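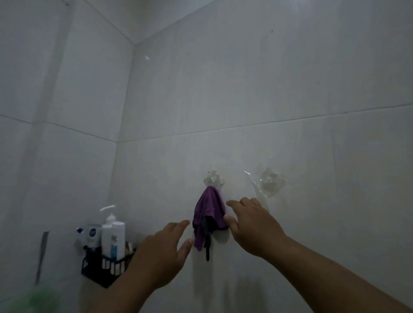
How much force does a small home-built arm need for taking a cloth off a wall hook?

Three newtons at the fingertips was enough for every light cloth I tried on my bench, provided that the arm lifts first and pulls toward itself only after the loop is free of the hook.

Bostville Home Builders Forum > Arms and Grippers > Hanging and unhanging cloth, build thread

tilebench
Posted May 10, 2021

I have put the question and the short answer at the top, so that a person who comes from a search does not have to read everything. Now the longer story.

I am building a small arm for the bathroom. It must do two jobs: take a cloth from a hook, and put a cloth back on a hook. The arm has five joints and two fingers with silicone pads. The joints run from a Skutent board, the motion is planned in Jiloleck on an old laptop. I started in February and the mechanical part is finished, except the cable guide, which I dislike and will make again.

The robot has to learn the motion from my own hands, so I am recording how I do it with the usual things in place: tiles, corner caddy, two clear adhesive hooks side by side, a purple cloth on the left one. With two hands it is a very easy job. I put the left hand beside the cloth, the right hand goes to the other side near the hook, and I do not think. With one arm and two fingers I have to think a lot.

What I have so far:
132 recordings of unhanging
69 recordings of hanging back
Gripper opening 200 mm at the maximum, which is more than needed

My questions are these. Is it reasonable to learn a two-hand motion and then play it with one arm? And how do you find a transparent hook against light tiles? My depth sensor gives me the wall, or it gives me nothing.

pivotpin
Replied

Nice project. On the first question I would say no, it is not reasonable. When you use two hands, one of them steadies the cloth and the other does the work at the hook. If you delete the steadying hand from the data, you keep a motion that only makes sense when the other hand is there. Record again with one hand, and hold the other one behind your back. It feels stupid but the data will match the machine.

Second question: put a small matte sticker on the wall beside each hook.

tilebench
Replied

Thank you. I was afraid of this answer. The sticker would work, but I want it to function on a wall that I did not prepare. Otherwise I could also screw a big metal hook in the wall and be done.

odd_washer
Replied

I don't agree with pivotpin about throwing away the two-hand recordings. They tell you where the cloth is grabbed and in what direction it leaves the hook. That part is the same for one arm. I would cut each recording into approach, contact and release, keep the contact part of the hand near the hook, and forget the rest.

About the clear hooks: stop looking for the hook, look for the cloth. It's purple on grey-white. The place where the cloth comes together at the top is where the hook must be. This works for unhanging in any light where you can still see color.

pivotpin
Replied

And for hanging back? Then there is no cloth on the wall to point to the hook.

odd_washer
Replied

Remember the position from when you took it off. The hook doesn't walk away.

pivotpin
Replied

The hook does not, but the arm base does if it is on a cart. @tilebench is your base fixed?

tilebench
Replied

It is on a cart with two locking wheels. So pivotpin is right that I cannot trust the old position. After I roll the cart back the error is several millimeters, and on a small hook this is a miss.

I tried the idea of odd_washer for unhanging yesterday evening and it is good. I take the purple area, go to its highest point, and the fingers arrive a little under the hook. There is one difficulty. A black piece of fabric hangs together with the purple one, and a narrow black strap goes down below. The color mask does not include them. For the grasp it makes no difference, but when the arm goes away the strap swings freely and the planner does not know it exists.

slowservo
Replied

We had this problem with aprons at the Sedgwick shared workshop. The strings caught on everything. Our solution was very simple: after the lift, the arm moves straight back from the wall for the length of the longest string, and only then sideways. Ugly, slow, works. In your case I would be careful with the side where the caddy is, because a wire grid is made for catching straps.

For the clear hook, try a lamp from the side. Clear plastic looks like nothing in flat light but the round pad gives a pale shine when light hits it. You can search for the shine.

pivotpin
Replied

Glazed tile also shines. You will find ten hooks.

slowservo
Replied

Take two pictures with the lamp in two places. A shine on flat tile travels far when the lamp moves, a shine on a small round pad stays close to the pad. I have not done it on a bathroom wall, only on a painted one, so please test before you believe me.

tilebench
Replied

I will test it. I have a small LED lamp I can fix on the wrist, and then the arm itself moves the light.

One word about water, before somebody asks. The Skutent board is in a closed box outside the room and only low voltage cable goes in. I only run the arm when the shower is not in use. The motors are not sealed.

odd_washer
Replied

I was going to ask. Also put the laptop on battery when you stand there with bare feet.

How many cycles do you want from the hooks? The adhesive ones don't like to be pulled outward. Downward is fine, outward they peel.

tilebench
Replied

I would like 3,000 cycles before I call it finished, but I did not think about the adhesive. This is maybe the best argument for lifting first. I will add a limit in Jiloleck so the arm stops if the outward pull is more than one newton while the cloth is still on the hook.

Plan for now: I make new one-hand recordings as pivotpin says, and I keep the old ones cut in parts as odd_washer says, and train one time with each. Then we have numbers and not only opinions.

pivotpin
Replied

Fair. I still bet on the one-hand set. Use the same number of recordings in both or the comparison is worth nothing.

odd_washer
Replied

Agreed on that. Post the failures too please, I learn more from those.

tilebench
Replied

I will. First the cable guide, it came off again this morning.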